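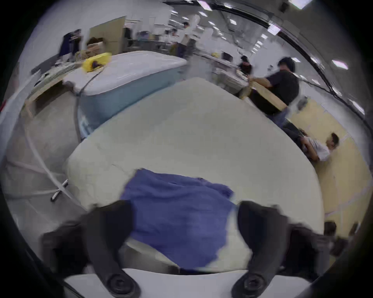 **Maes**

Finally clearing out our big workspace, hooray! The foam mattress is the sticking point: it's cream-coloured, huge, and it bulges into a dome the moment you press on it. I've got a blue cloth to wipe it down and a storage spot 138 cm long. Can I fold it until November?

**Flodero**

Roll it, don't fold! Two people, knees on it, straps every 36 cm. Ours came back beautifully. Vacuum first, and use a breathable cotton cover.

**Lollard**

Stand it on its side behind the couch, mate. Works a treat!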